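The green wall, February 2021
Print | E-mail

So the back room finally has a job! I've been promising myself a proper craft corner ever since we moved to Lestomgate, and last weekend I shoved the table against the green wall, coloured pencils and all (they've since gone back to the kitchen). 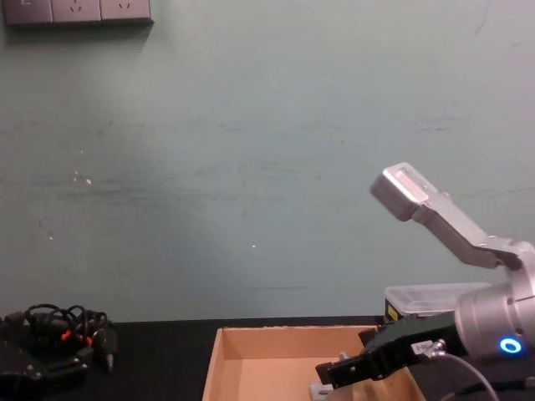 Box nearly empty, wall in need of a scrub.

The wall is the next project. It's covered in scuffs, and I do love the colour, so I went hunting for a match at Grukard and came home with 24 paint chips and no paint. Korkor Agyeman reckons sugar soap first and then decide, which sounds far too sensible. I've also put an old black cloth aside for messy jobs, because glue strings and a bare tabletop are not friends.

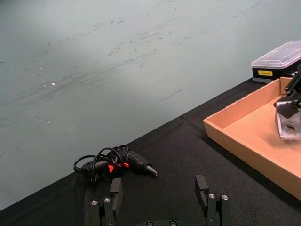

I spent $80 on bits and bobs this month, mostly felt and ribbon, and I've still got 300 gift tags to finish for the April market. Three hundred! My neighbour suggested staples. No thank you. If anyone has a favourite way of getting dried glue off fabric, pop it in the comments, I've tried the freezer and it sort of works.

Print | E-mail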